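Search this site Enter keyword Go

Giraldo Office Program: Interim Report to Trenau, June

1. Scope. The period covered furnishing and daily use of the shared office at Groltness. The item list stands at 149 entries, of which 10 remain open.

2. Desk. The curved wooden desk is in service and is used for drinks and snacks as well as paperwork. A round red disc, likely a coaster, is kept on the top.

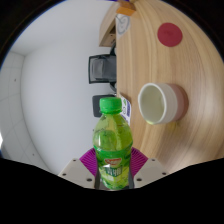 Liquid marks on the grain remain the main wear risk. Two more coasters are on order from Pulside.

3. Surface use. Boxes, leaflets and packaged snacks share the desk with cups and plates. Free working width drops when product boxes are left at the back. 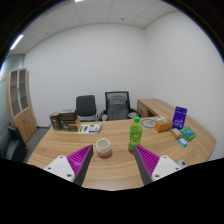
A shelf for boxed goods is proposed at no added cost. Leaflets would move to the same shelf.

4. Seating and storage. Office chairs are placed along the wall side of the desk. The tall cabinet with glass-paneled upper doors is assigned to records.
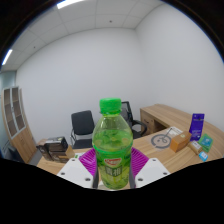 Cabinet labeling is six shelves behind plan. Lighting needs no further work.

5. Refreshments. Bottled green tea is the standard desk drink.
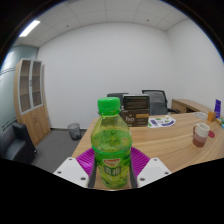 Report prepared by: Facilities Coordinator, Groltness

Remaining funds cover the shelf and labels. The next report will close the open entries.

Filed under: Grants & Reporting > Workspace > Interim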